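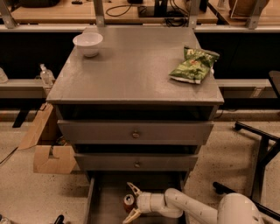 Adebayo Eze asked after the July review why the approach to the can was still scripted when the rest of the Nenden project used a learned policy. The answer is drawer depth. The wrist has little clearance once the arm is below the drawer walls, and the policy drifted on descent.

**Setup.** One gray nightstand, bottom drawer open, one aluminum can standing inside. Two-finger gripper.

**Method.** We ran 40 trials with each controller. Speed was limited to 200 mm/s outside the drawer and lowered inside it.

**Results.** The learned policy touched a side wall in 12 trials – the scripted approach in 2. Grasp force was not logged.

**Open items.** Repeat with the upper drawers.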